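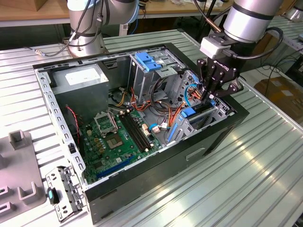
机箱一定要放倒了再装处理器和内存吗？

建议放倒。侧板卸下以后，让开口一面朝上，把机箱平放在桌上，处理器和内存都可以从正上方放进插槽，手上用多大劲自己有数，掉了螺丝也只会落在主板上，比落进机箱底部的夹缝好找得多。

第四章 处理器、内存与硬盘的安装和理线

这一章从打开的机箱讲起。翻到这里的时候，您应该已经按第三章的办法拧下了背后的手拧螺丝，把侧板向后推开取下来了，电源和主板也都在机箱里固定好了。如果主板还没有装进去，请先回到第三章把铜柱和挡板的部分做完，不用着急，这一章会一直在这里等您。

本手册适用于 Erncombe 的 Grillmont 立式机箱整机套件。从别处买来主板和电源、只用我们机箱的朋友，也可以照着这一章来做，只是主板上各个插针的位置会有出入，请把主板自己的说明书摊在旁边，两本对照着看。

头一回装电脑的朋友，请预留一个不被打扰的下午。熟手 60 分钟可以做完全章，可是我们从来不觉得快有什么了不起，装得稳当，后面开机的时候心里才踏实。

4.1 动手之前

先收拾桌面。桌子要平，要稳，能让机箱整个躺下来，旁边还要留一块地方放工具和包装盒。桌面如果是金属的，或者有棱有槽，请在机箱下面垫一块干净的棉布或者硬纸板，机箱外壳的漆面就不会被蹭花。包装里那张灰色的大纸板就很合适，请先别急着扔。

工具不多，一把 2 号十字螺丝刀，一把小剪子，一包扎带，再找一个浅浅的小碟子放螺丝。我们习惯用装酱油的那种小瓷碟，边上有一点弧度，手指一拨就能把螺丝拈起来。螺丝刀的头带一点磁性会方便不少，不带也能做。

光线也要照顾到。头顶的灯往往会被自己的脑袋挡住，最好再摆一盏能弯脖子的台灯，从侧面照进机箱里来。插座上的触针、插针旁边印的小字，都要靠侧光才看得清。

注意：开始之前请关闭电源背面的开关，拔下电源线，再按住机箱前面的开机键 10 秒，把里面残余的电放掉。本章全部步骤都在断电状态下进行，直到 4.7 节才会重新接上电源线。

注意：请摘下戒指、手表和手链，长袖挽到手肘以上。碰主板之前，用手摸一摸机箱没有喷漆的金属部分。冬天穿毛衣、坐在地毯上装机的朋友，每隔一会儿都再摸一次。

4.2 认一认机箱里的东西

下面的叫法会在后面反复出现，请先花几分钟对一对，免得读到一半还要往回翻。

电源：那个四四方方的金属盒子，贴着白色标签，所有彩色的供电线都从它身上出来。标签上写着额定输出和警告，请不要撕，以后报修要用到。

主板：绿色的大电路板，铺在机箱底面上，别的零件差不多都要跟它打交道。

处理器插座：主板上那个方形的座子，外面围着一圈金属压框。压框掀开以后，里面露出密密的触针，是整台机器最娇气的地方。

内存插槽：挨着处理器插座的几条平行的长槽，黑色，两头各有一个小扳扣。部分主板只有一头的扳扣能动，请以实物为准。

扩展槽：蓝色的长槽，留给显卡、声卡一类的卡，这一章用不到，空着就好。

硬盘架：机箱前部的金属架子，带蓝色塑料卡扣。捏住卡扣可以松开，松手就会弹回去，不用螺丝刀。

供电线：电源里出来的一大把线，橙、黄、红、黑都有。颜色代表电压，插头的形状决定它插在哪里，接线的时候看形状就行，不必去背颜色。

4.3 安装处理器

处理器请留在它的塑料壳里，一直到第 3 步才拿出来。我们见过许多心急的朋友，先把它捏在手里再去找压杆，结果一只手怎么也不够用。

1. 把供电线轻轻拢到机箱靠前的一侧，让处理器插座上方空出来。线硬的话会往回弹，可以先用一根扎带松松地拢住，之后再剪掉。

2. 按下插座旁边的压杆，往外侧带一点，让它从小钩子下面脱出来，再慢慢抬到底。压框会跟着松动，用指尖掀开，让它稳稳地立着或者仰着。

3. 取出处理器，只拿左右两条边，底面的金属触点不要碰。

4. 找到处理器一角的小三角，再找到插座上对应的三角，让它们朝同一个方向。处理器边上的小缺口也应当对着插座上的凸起。

5. 从正上方把处理器平平地放下去，松手。它靠自己的分量就能坐好，一点都不用按。

6. 用目光沿着四边看一圈，高低一致，就可以把压框合上，再把压杆压回钩子下面。压杆快到底的时候会有一点涩，手上要加点劲，这是正常的。

如果放下去以后觉得有一个角翘着，请把处理器原样提起来，重新对三角，千万不要推着它在插座里挪动。触针一旦歪了，就只能送修。

注意：插座打开的时候，不要在它上方擦灰、吹气或者挥动螺丝刀。中途有事要离开，请先把塑料保护盖扣回去。保护盖取下以后也请收在盒子里，主板将来送修时，插座上必须盖着它。

4.4 涂散热膏，装散热器

套件里附了一小支 Stustska 散热膏，够涂好几回。如果您的散热器底面已经预涂了一层灰色的膏，就直接跳到第 3 步，不用再加。

1. 用无绒布蘸一点酒精，把处理器的金属顶盖擦一遍，等它干透。

2. 在顶盖正中间挤一粒米大小的散热膏，不用抹开，散热器压下去自然会铺平。

3. 撕掉散热器底面的透明保护膜。请您再确认一遍，这张膜真的撕掉了。每年打到客服来说温度太高的电话里，总少不了它。

4. 把散热器对准主板上的孔位，平着放下去。螺丝要按对角的顺序拧，每颗先拧几圈，全都带上以后再轮流拧紧，拧到拧不动就停手。

5. 把风扇的细线插到主板上标着 CPU_FAN 的插针上。多余的线绕在散热器旁边，别让它碰到扇叶。

散热膏沾到手上用纸巾擦掉，再用肥皂洗一洗就好。沾到衣服上就难办了，我们还没有找到特别好的办法，穿件旧衣服来装机总是对的。

4.5 安装内存

内存装起来很快，可是十次开不了机，常有几次是内存没有插到底，所以这一节请您也慢一点。

1. 翻开主板说明书，找到“推荐插法”那张表。有四条插槽的主板，装 2 条内存时通常要隔一条插一条，具体从哪条开始，各家不一样，请以表格为准。

2. 把要用的插槽两头的扳扣往外掰开。

3. 拿内存的时候捏住两端的上角，金手指朝下，让内存底边的缺口对准插槽里的凸起。缺口偏向一边，方向反了是进不去的，遇到这种情况掉个头再试。

4. 先把内存竖直地放进槽里，再用两个拇指压住两端，同时往下按。听见轻轻的“嗒”一声，扳扣自己合上来，就到位了。

5. 另一条照做。做完以后蹲下来，从侧面平着看过去，装好的内存应当一样高。

按的时候主板会稍微往下沉一点点，不少朋友看见了会吓一跳，马上收手，内存就停在了半路。只要第三章里的铜柱都装齐了，主板背后是有支撑的，请放心用拇指的力气把它按到底。

提示：装大型风冷散热器的朋友，请先比一比高度。如果散热器会盖住靠近处理器的那条插槽，就把 4.4 和 4.5 两节的顺序换过来，先装内存。

4.6 安装硬盘，整理供电线

到了这里，最要紧的零件都已经安顿好了，可以站起来伸伸腰，喝口水。水杯请放在另一张桌子上。

装硬盘

1. 捏住硬盘架上的蓝色卡扣，让锁住的一边松开。

2. 硬盘有接口的一端朝向主板这一侧，标签朝外，顺着架子里的导轨推进去。

3. 推到螺丝孔与卡扣上的定位销对齐，松开卡扣，让它弹回去。用手轻轻拉一下硬盘，不会滑动就好了。

4. 想再牢靠一些的话，可以在架子另一侧补上附带的粗牙螺丝。经常搬动机箱的朋友建议都补上。

硬盘不喜欢磕碰，拿着它的时候请离桌面近一点。万一失手掉了，也请先用别的机器检查过再装进来。

接线

接线的次序可以自己定，我们推荐先粗后细，粗线占地方，先把它们安顿好，细线再从旁边走。

1. 主板主供电。找到线束里最宽的那个插头，带卡扣的一面对着主板插座上有凸起的一面，直着按下去，听见扣住的声音为止。

2. 处理器供电。这个插座在处理器附近，插头是方方的小块，有时候分成两半，并在一起再插。请不要拿显卡的供电插头来顶替，两种长得很像，侧面印的字不同。

3. 硬盘供电。扁扁的插头，里面有一个 L 形的拐角，对准方向平着推进去。插不进去就翻个面，硬撬会把硬盘上的塑料舌头弄断。

4. 硬盘数据线。一头接硬盘，一头接主板，两头形状相同，不分先后。弯的地方请留一个圆润的弧，不要折出死角。

5. 前面板的细线。开机键、重启键和指示灯的插头都很小，请对照主板说明书上的插针图，一个一个来。开机键不分正负，指示灯是分的，插反了也不会坏，只是灯不亮，掉个头就好。

6. 风扇线。机箱风扇接到标着 SYS_FAN 或者 CHA_FAN 的插针上。

理线

线都接好以后，看上去多半还是乱蓬蓬的一团，这很平常，不必灰心。先把从电源通向硬盘架的那一束顺一顺，让它们朝着同一个方向走，沿着机箱边缘靠过去，再在拐弯的地方扎一道。扎带不要勒得太死，能塞进一根筷子的松紧正好，以后加硬盘的时候，还得从这一束里抽线出来。

用不上的插头不要剪掉，叠起来，塞进硬盘架下方的空位，再扎住就好。附送的扎带不够用时，网店搜索“Lại 自粘理线带”，可以买到我们平时在用的那种，能反复撕开再粘上，长 200 毫米的那一款最顺手。

有几处地方请特意看一眼：

散热器风扇的扇叶旁边，不能有悬着的线。
机箱侧板合上时会压到的边沿，不能有线头拱出来。
金属架子的棱角处，线不要绷得紧紧地贴着走，松一点，或者在棱上垫一小片胶布。
主板表面的小电容上面，不要压着粗线束。

注意：合上侧板时如果感觉有东西顶着，请马上停下来，打开重新理一遍。用膝盖顶住侧板硬推进去的办法，请不要用。

4.7 第一次通电

先不要装侧板，机箱就这样躺着，开口朝上，方便您看里面的动静。

1. 数一数小碟子里的螺丝，跟包装袋里的清单对一遍。少了一颗，就请把它找到再往下走。拿手电筒照一照主板周围和电源旁边，两手扶稳机箱，轻轻倾斜，听听有没有滚动的声音。

2. 把工具从机箱里全部拿出来。

3. 接上显示器和键盘，插好电源线，打开电源背面的开关。

4. 按一下机箱前面的开机键。

正常的话，风扇会转起来，屏幕上过一会儿会出现开机画面。新装的内存第一次开机要做一番自检，黑屏的时间会比平常长，请耐心等一等，中间不要反复按开机键。

看到画面以后，进入设置界面，看看处理器型号、内存容量和硬盘是不是都认出来了。都在的话，就可以关机，拔掉电源线，装回侧板，把机箱扶起来放到它该去的地方。

4.8 遇到问题时

按了开机键，什么反应也没有
请看电源背面的开关是不是拨到了开的位置，再看前面板开机键的小插头有没有插错针脚。这两处都没问题，再检查主板主供电插头的卡扣有没有扣住。

风扇转了，屏幕一直是黑的
关机断电，把内存取下来重新插一遍，按到扳扣自己合上为止。还是不行，就只留一条，换着插槽试。也请顺便看看处理器供电有没有接，这根线藏在角落里，最容易漏掉。装了独立显卡的朋友，显示器的线要接在显卡上。

转几下就停，停了又转
多半要查散热器和处理器供电。散热器松了或者歪了，请拆下来擦净旧的散热膏，按 4.4 节重新涂、重新装。

设置界面里找不到硬盘
供电线和数据线各拔下来再插一遍。数据线还可以换到主板上另一个接口试试。

有嗒嗒的刮擦声
立刻关机，找一找哪根线碰到了扇叶，用扎带把它拉开。

闻到焦味
请马上拔掉电源线，不要再次通电，也不要自己拆开电源，电源内部在断电之后仍然可能带电。把订单号找出来，联系 Erncombe 客服，我们会安排检测。

4.9 收尾

剩下的螺丝、处理器插座的保护盖、没用完的散热膏和说明书，请一起装进附带的布袋里，写上日期，收在不容易忘记的地方。散热膏的盖子要拧紧，竖着放。包装箱如果家里放得下，保修期内请尽量留着，寄修时用原来的泡沫最稳妥。

用了一阵子以后，机箱里会积灰，前面板的进风口和机箱上成排的小方孔尤其明显。清灰的时候照旧断电、放倒、摸一下金属，用软毛刷顺着孔刷一遍就好，风扇要用手指按住再刷。家里养猫养狗的，间隔请缩短一些。

显卡和其他扩展卡的安装见第五章，操作系统的安装见第六章。

本章修订日期：2025年10月31日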